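30 Nov 2023

Finished going through the browser's stored site data tonight. The export listed 1,790 cookies, more than I had guessed, and most came from domains I have never typed in. Two of the trackers, Ladeo and Tultumier, were set on nearly every news site I read. 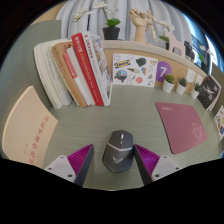
Changed the default to block third-party cookies and clear the rest on exit. Exceptions: the bank and the Britholm webmail login. The bank asked for a second code after the restart, as expected.

Then wrote to Dovhaniuk for a copy of what they hold on my old account. Their policy allows 28 days to reply. I last asked in June and got a form letter back, so this time I quoted the section number and kept the sent copy.

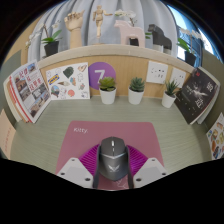
Gadisa Alemneh thinks the DNS lookups matter more than the cookies, and he is probably right. Encrypted DNS is on in the browser but still off on the router, where the setting needs a firmware update first. Left that for tomorrow. Backed up the password file before bed.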